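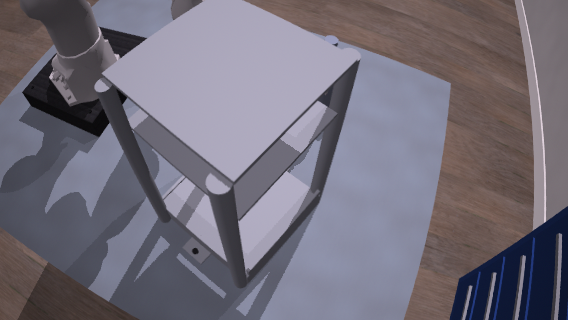 # Über uns

Fusside ist eine Radioschule mit angeschlossener Redaktion, oder eine Redaktion, die sich eine Schule leistet. Je nachdem, welches Formular wir gerade ausfüllen. Wir sitzen in Dorkholm, in der Jilitz-Passage, zweiter Hinterhof, über dem Schlüsseldienst. Wer unten klingelt, lässt sich einen Schlüssel nachmachen. Wir haben die Klingel daneben.

Bei uns lernen Leute, wie man eine halbe Stunde Radio macht, die jemand freiwillig zu Ende hört. Die meisten von ihnen sprechen mehr als eine Sprache und haben irgendwann festgestellt, dass über ihren Stadtteil ziemlich viel gesendet wird, meistens von Menschen, die dafür extra mit dem Zug anreisen. Gegen den Zug haben wir nichts. Wir finden nur, dass die Leute, die schon da sind, auch ein Mikrofon bedienen können.

## Wie es angefangen hat

Mit einem Streit über Musik. Brigitta Kälin moderierte damals im Lokalsender eine Kulturstunde, in der laut Sendeschema »Klänge aus aller Welt« vorkommen sollten. Aller Welt hieß: eine Panflöte, kurz vor den Nachrichten. Rungnapa Tanasarn schrieb ihr daraufhin einen Brief, handschriftlich, vier Seiten, mit einer Liste von Platten, die man in Dorkholm ohne Weiteres kaufen oder ausleihen könne. Die vierte Seite bestand aus Anmerkungen zur Panflöte, die wir hier nicht wiedergeben.

Kälin lud sie in die Sendung ein. Beim dritten Besuch brachte Tanasarn Emiko Kawaguchi mit, die beim Stadttheater am Tonpult saß und höflich fragte, ob das Brummen Absicht sei. Es war keine Absicht. Es war seit Jahren da, man hatte sich aneinander gewöhnt.

Im März darauf strich der Sender die Kulturstunde zugunsten eines Verkehrsmagazins. Die drei nahmen das persönlich, mieteten zwei Räume und nannten das Ganze Fusside. Der Name war ursprünglich ein Lesefehler auf einer Kassettenhülle, auf der vermutlich »Fuß, Seite B« stand. Was der Fuß auf der Kassette zu suchen hatte, ist ungeklärt. Bitte schicken Sie uns keine Theorien mehr, der Ordner ist voll.

## Was wir machen

### Der Grundkurs

Er dauert ein halbes Jahr, findet abends statt und endet mit einer eigenen Sendung. Aufgenommen werden acht Personen pro Durchgang. Wir haben es einmal mit mehr versucht und dabei gelernt, dass die Kaffeemaschine der eigentliche Engpass jeder Bildungseinrichtung ist.

Unterrichtet werden Recherche, Interview, Schnitt und Sprechen. Beim Sprechen geht es um Verständlichkeit und um Luft. Akzente werden bei uns nicht wegtrainiert. Es kommen regelmäßig Anfragen dazu, auch von Arbeitgebern, und wir antworten jedes Mal freundlich, dass Nikola Chmielewska für Sprecherziehung zuständig ist und dass sie selbst einen hat.

Vorkenntnisse brauchen Sie keine. Eine schöne Stimme übrigens auch nicht. Leute mit schönen Stimmen haben es im Grundkurs eher schwer, weil sie sich so gern zuhören.

### Die Sendung

»Quan« läuft einmal die Woche auf der Bürgerfrequenz und ist danach auf unserer Seite nachzuhören. Porträts von Leuten aus der Stadt, Veranstaltungshinweise, Musik, gelegentlich ein Rezept, wenn ein Gast kurzfristig absagt. Das Rezept für Kürbissuppe ist inzwischen viermal gelaufen. Man kann daran ziemlich genau ablesen, wie verlässlich die Dorkholmer Kulturszene ist.

Wir senden auf Deutsch und in der Sprache, in der das Gespräch geführt wurde. Übersetzt wird von Menschen, die auch sonst mitreden dürfen. Das verlängert die Sitzungen und verbessert die Übersetzungen. Über das Wort »Heimat« haben wir an einem Abend bis kurz vor elf diskutiert und es dann herausgeschnitten.

Die Folge, auf die wir am häufigsten angesprochen werden, handelt von der Schneiderei am Güterbahnhof und enthält ein Interview, während dessen durchgehend genäht wird. Kawaguchi wollte die Maschine herausfiltern, die Schneiderin wollte sie lauter. Zu hören ist die lautere Fassung.

### Das Archiv

Im Archiv liegen 2.800 Bänder und Kassetten. Ein kleiner Teil stammt von uns, der große Rest wurde uns überlassen, meist beim Umzug der Besitzer und gern in Bananenkisten. Hochzeiten, Vereinsfeiern, Grußbotschaften an Verwandte, Mitschnitte von Konzerten, bei denen das Publikum besser zu verstehen ist als die Band. Für Außenstehende ist das kaum zu ordnen, und wir waren lange Außenstehende.

Lamai Hemmin hat die Sache übernommen und ein System eingeführt. Es beruht auf farbigen Punkten. Gelb heißt: gehört und beschriftet. Blau heißt: gehört, aber niemand versteht die Sprache. Rot heißt: bitte vor dem Abspielen mit der Familie sprechen, es wird über eine Tante geredet.

Digitalisiert wird nachmittags. Wer eigene Kassetten hat, kann sie vorbeibringen und bekommt sie samt Kopie zurück. Wir fragen vorher, ob das Material ins Archiv darf, und ein Nein ist eine vollständige Antwort.

## Wer hier arbeitet

**Brigitta Kälin** leitet die Redaktion. Sie streicht Adjektive und beantwortet Mails in der Reihenfolge ihres Eingangs, das kann etwas dauern. Im Grundkurs unterrichtet sie Interview. Ihre erste Stunde besteht im Wesentlichen aus Schweigen und ist gefürchtet.

**Rungnapa Tanasarn** verantwortet Musik und Programm. Hauptberuflich arbeitet sie in der Stadtbücherei, wo sie dieselben Platten empfiehlt, nur leiser.

**Emiko Kawaguchi** kümmert sich um die Technik und um alle, die behaupten, sie hätten nichts angefasst. Schnittkurse gibt sie auch für Externe, Termine auf Anfrage.

**Nikola Chmielewska** unterrichtet Sprechen und betreut die Abschlusssendungen. Vorher war sie Durchsagenstimme in einem Möbelhaus. Wenn sie »Liebe Kundinnen und Kunden« sagt, stehen im Kurs alle auf.

**Lamai Hemmin** führt das Archiv und seit Kurzem auch die Buchhaltung, weil sie den Fehler gemacht hat, die Tabelle einmal zu verstehen.

Dazu kommen freie Autorinnen und Autoren, die wir pro Beitrag bezahlen. Wenig, aber pünktlich. Wir haben alle schon für »Sichtbarkeit« gearbeitet und wissen, was der Vermieter dazu sagt.

## Wer uns bezahlt

Ein Teil kommt aus Kursgebühren, ein Teil aus Projektmitteln der Stadt, ein Teil aus dem Förderkreis. Der Förderkreis hat derzeit 46 Mitglieder. Sie erhalten dafür zweimal im Jahr einen Rundbrief und das Recht, bei uns anzurufen und zu sagen, die Sendung sei früher besser gewesen. Von diesem Recht wird Gebrauch gemacht.

Werbung senden wir keine. Es gab eine Anfrage vom Schlüsseldienst, die haben wir aus nachbarschaftlichen Gründen sehr lange geprüft.

Für jeden Grundkurs halten wir zwei Plätze frei, die nichts kosten. Dafür genügt ein Satz in der Anmeldung. Nachweise verlangen wir nicht, und wer auf welchem Platz sitzt, weiß außer der Buchhaltung keiner.

## Was wir nicht machen

Diese Liste ist über die Jahre aus Telefonaten entstanden:

- Hochzeitsmoderationen
- Warteschleifen (Chmielewska macht das privat, aber nur mit eigenem Text)
- »irgendwas Buntes« fürs Sommerfest Ihrer Firma
- Mikrofone verleihen, auch nicht nur übers Wochenende
- Panflöte

Für Schulen bieten wir Projekttage an. Bitte rechtzeitig melden und einen Raum einplanen, der nicht neben der Turnhalle liegt. Wir bringen Aufnahmegeräte mit, Sie bringen Jugendliche mit, die Geräte zählen wir am Ende nach.

## Mitmachen

Die Anmeldung zum nächsten Grundkurs läuft über das Formular auf der Kursseite. Das Feld »Warum möchten Sie Radio machen?« darf leer bleiben. Die besten Antworten standen bisher unter »Sonstiges«.

Wer erst einmal schauen will, kommt zur offenen Redaktionssitzung. Gäste dürfen Themen vorschlagen und bekommen dafür einen Stuhl mit Lehne. Wer ein Thema vorschlägt, bekommt es allerdings in der Regel auch gleich zugeteilt, darauf weisen wir inzwischen am Anfang hin.

Themen, die wir gern hätten und bisher niemandem andrehen konnten: der Chor der Spätschicht im Klinikum. Die Geschichte des Kinos am Wehr, möglichst ohne das Wort »Kult«. Ein Gespräch mit der Person, die die Durchsagen in der Straßenbahn eingesprochen hat und »Jilitz« dort so betont, wie es in Dorkholm noch nie jemand betont hat.

Das Büro ist nachmittags besetzt. Vormittags geht der Anrufbeantworter dran, er spricht mehrere Sprachen und nimmt in allen nur kurze Nachrichten an. Der Aufzug hält auf unserer Etage, man muss den Knopf aber gedrückt halten, bis er sich entschieden hat.

*Stand dieser Seite: 19. Dezember 2019. Korrekturen bitte an die Redaktion, Kürbisse bitte nicht mehr.*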